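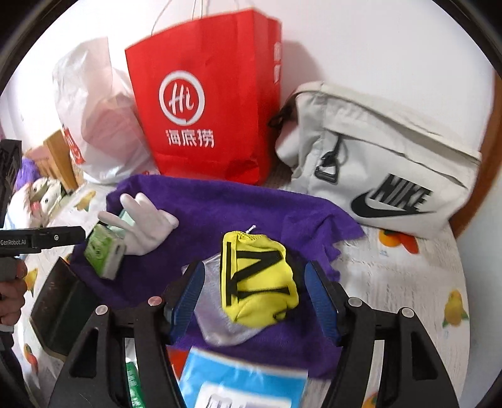 *Contents laid out on the bed before sorting. Yellow mesh pouch on the towel, gray Nike crossbody at right.*

**Packing small pouches inside a crossbody without losing track of them**

Posted in Travel & Storage, 2,465 views

I am trying to cut down what I carry on day trips. At the moment it is one Nike crossbody, a small yellow mesh pouch with a letter A on it, one white glove, a small box, a few flat packets and whatever shopping bags I come home with. Everything gets emptied onto a towel on the bed and sorted from there.

Two problems. First, the pouch sinks to the bottom of the crossbody and I have to unload the bag to reach it. Second, paper shopping bags with string handles pile up and I don't know whether they are worth keeping. The red one at the back is from Haidilao (海底捞) and stands up by itself, so I have been reluctant to throw it out.

Is there a standard order for packing a bag this size? I leave Saturday and would like to have it settled before then.

– Rultier

---

**Warnthorpe**

Load by frequency of use, least used first.

1. Flat packets go against the back panel, upright. Laid flat, they form a shelf and everything above them slides.
2. The box goes in one bottom corner, long side down.
3. The glove goes in the opposite corner, folded in half. It fills the gap and stops the box from moving.
4. The mesh pouch goes in last, directly under the zipper, tag up.

If the pouch still sinks, tie 3 inches of cord to it and clip the other end to the strap loop or to an inside ring if your bag has one. Check that the cord can't reach the zipper teeth. I used a longer piece the first time and jammed the slider.

Keep mesh for things you need to identify by sight. Anything that leaks or sheds powder should be in a closed plastic bag first.

On paper bags: keep one, fold it along the original creases, and store it flat. Test the handles before reusing it. Pull each one sharply with the bag empty, and if the knot or glue shifts, recycle it.

---

**Bresadby**

just get a bigger bag. I had the same trouble and bought one with two compartments and never thought about it again

---

**Rivadeneira**

Mostly agree with Warnthorpe, with one change. I would put the glove on top in cold weather – you need it before you need the pouch.

The towel is worth keeping as a habit. Small items don't roll on a towel the way they do on a sheet, and you can gather the corners and move the whole lot if you need the bed. Put back only what you used on the last trip. The rest goes in a crate or a drawer.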